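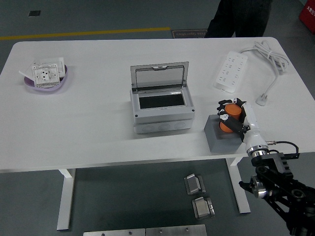
Por la redacción de Prastent · Enero de 2021

Tiempo de lectura: 7 minutos

Llevo años oyendo que el robot doméstico está a punto de llegar. Me lo prometieron de pequeño, me lo volvieron a prometer cuando compré mi primera aspiradora redonda (que sigue comiéndose los flecos de la alfombra, la pobre) y me lo prometen ahora cada vez que alguien me manda un vídeo de una máquina doblando una camiseta. Y yo, que soy facilón, me los veo enteros. Luego voy a la cocina, miro el fregadero y sigue todo ahí.

Así que este mes quiero hablar de una tarea mucho menos vistosa que doblar camisetas: montar material eléctrico. Cajas de distribución, paneles de enchufes, regletas. Lo que se hace en un banco de trabajo, con una mesa delante y piezas de plástico por todas partes. Me interesa porque está a medio camino entre la casa y el taller. Quien haya cambiado un enchufe en su piso sabe de qué hablo, y quien se gane la vida con esto lo sabe todavía mejor.

Fijaos en la mano de la foto, con sus dedos blancos y negros, cogiendo un cilindro naranja que está encima de un bloque gris. Parece una tontería. A mí me costó un rato verle la gracia, porque tengo la mala costumbre de mirar primero el aparato y después el trabajo. Pero el trabajo está en el resto de la mesa: una caja de distribución con la tapa transparente levantada, un panel de enchufe blanco metido en una bandeja lila, una regleta con el cable recogido en vueltas. Cada una de esas cosas pide que la agarres de una manera distinta.

Un cilindro es un regalo. Lo coges por los lados, aprietas y ya está, da igual cómo lo hayas girado. Una tapa con bisagra es otra historia: tiene un recorrido, tiene un tope, y si tiras de la esquina equivocada se te tuerce o, peor, cruje. Yo he roto más de una. Recuerdo perfectamente el ruido de la última, en el cuadro del trastero, y la cara de inocente que puse al contarlo en casa. Nadie me había enseñado a abrir aquello y aun así, nueve de cada diez veces, lo habría abierto bien. ¿Cómo lo sabía mi mano? Ni idea. Y ahí está para mí el meollo del asunto, en que no sabemos explicar lo que hacemos.

¡Y el cable! El cable es mi ejemplo favorito y lo saco en todas las sobremesas. Una pieza rígida está donde la dejaste y tiene la forma que tenía. Un cable está donde le da la gana. Lo estiras y se vuelve a enroscar, lo apartas con el codo y te arrastra el enchufe, lo metes en una caja y sale por el otro lado. Para que una máquina trabaje con cables tiene que ir corrigiendo sobre la marcha, notar que aquello tira y aflojar un poco, y volver a mirar. Nosotros lo hacemos pensando en la cena.

Me dirán que las fábricas están llenas de robots desde hace décadas, y es verdad. En marzo pasé una mañana en Pakeck, un taller de montaje que lleva toda la vida haciendo pequeño material para instaladores, y tienen 2 brazos en la línea de atornillado que son una maravilla. No fallan, no se quejan, no paran a por café. Pregunté (soy de los que preguntan) qué pasaba si la pieza llegaba un poco girada. Pues que se paraba la línea. Un centímetro de desvío y el brazo, tan listo él, atornillaba el aire. Para evitarlo habían construido alrededor un montón de guías, topes y carriles que costaron más que los propios brazos, y que solo valen para ese modelo de caja. Cambias de modelo y vuelta a empezar. En el catálogo de Pakeck hay 453 referencias. Echad cuentas.

Por eso, cuando alguien me dice que la automatización ya está hecha, le respondo que está hecha para lo que se repite. Lo que falta es lo otro, el encargo corto, la caja que hoy es gris y mañana lleva la bisagra al otro lado. Y falta, sobre todo, la casa, que es el sitio menos repetido del mundo. En mi cocina no hay dos mañanas iguales. Hay tazas donde no debería haberlas y un cajón que solo abre si lo levantas un pelín.

En Grustau, que es más tienda que taller, me contaron la otra cara. Allí preparan a mano conjuntos para reformas: caja, placas, mecanismos, todo en su bandeja y listo para que el instalador se lo lleve. Cada conjunto les ocupa a una persona 15 minutos, con la radio puesta y hablando con quien entra por la puerta. Les pregunté si cambiarían eso por una máquina. Me dijeron que sí, mañana mismo, pero que primero les enseñara una que supiera cuándo una placa ha encajado de verdad. Porque hay un clic, ¿sabéis?, un clic pequeñito que se nota más en el dedo que en el oído. Si no lo notas, la placa se queda puesta de mentira y se cae a los tres días.

Me encantó lo del clic. Llevo dándole vueltas desde entonces. Hablamos muchísimo de la vista de los robots, de si reconocen esto o aquello, y poquísimo del tacto. Y para mí las tareas de casa son casi todas de tacto. Saber si un tornillo ha llegado al final o se está pasando de rosca. Saber si el vaso resbala por el jabón. Meter una clavija por detrás del sofá, a ciegas, con la mejilla aplastada contra la pared, que es una postura poco digna pero que todos hemos adoptado alguna vez.

Ahora bien, no quiero hacer de cascarrabias, que ya hay muchos. Creo que algo ha cambiado en cómo se plantea el problema, y me parece un cambio bueno. Antes se le escribía a la máquina cada movimiento, punto por punto, y rezábamos para que el mundo no se moviera. Ahora se trabaja mucho más a base de práctica, con la misma tarea mil veces y la pieza puesta cada vez de una forma. Es más lento, es aburridísimo de ver y se parece bastante a cómo aprendí yo a cambiar enchufes, que fue estropeando unos cuantos. También me gusta que se haga con objetos corrientes, con una regleta y una caja de las de verdad, y que los cubitos de colores vayan quedando para las demostraciones.

¿Podrá entonces una máquina montar una caja eléctrica entera? Mi apuesta, que para eso esto es una columna de opinión y no me la corrige nadie, es que coger, llevar y dejar piezas sueltas lo veremos pronto en talleres normales, de los de persiana metálica y calendario en la pared. Encajar, atornillar y abrir tapas sin tanto carril alrededor tardará más. Y pelearse con cables, bastante más todavía. El enchufe de detrás del sofá me lo imagino el último de la lista.

Los de Addo, que venden maquinaria a talleres pequeños y tienen por tanto su interés en el asunto, me dan la razón a medias. Ellos insisten en que el error es esperar al robot que lo haga todo. Dicen que basta con que se quede con la parte pesada y deje a la persona la parte fina, y me pusieron el caso de un cliente que había repartido así el montaje de regletas. Puede ser. Me suena razonable y me suena también un poco a folleto. Porque la parte fina, hecha durante ocho horas seguidas sin el descanso que te daba ir a buscar las piezas, también cansa, y ese cansancio no lo he visto en ninguna hoja de cálculo.

De eso me gustaría que se hablase más. Cuando cuento en casa estas cosas siempre sale la pregunta de si nos van a quitar el trabajo, y yo preferiría que nos preguntáramos qué trozo de trabajo nos van a dejar. Montar un cuadro de principio a fin tiene su gusto: empiezas con la caja vacía, acabas con la tapa cerrada y sabes que lo has hecho tú. Pasarse la jornada comprobando clics ya es otra cosa, y quien la haga tendría que poder opinar antes de que llegue el brazo y no después, cuando ya está atornillado al suelo y pagado a plazos.

En cuanto a mi casa, sigo esperando. Tengo 2 enchufes por cambiar en el pasillo desde hace meses y una caja abierta en el trastero, la del crujido, con la tapa sujeta con cinta. Ya tengo comprada la nueva. Me falta un sábado libre, o lo que sea, y encontrar el destornillador pequeño, que la última vez que lo vi estaba en el cajón que hay que levantar un pelín.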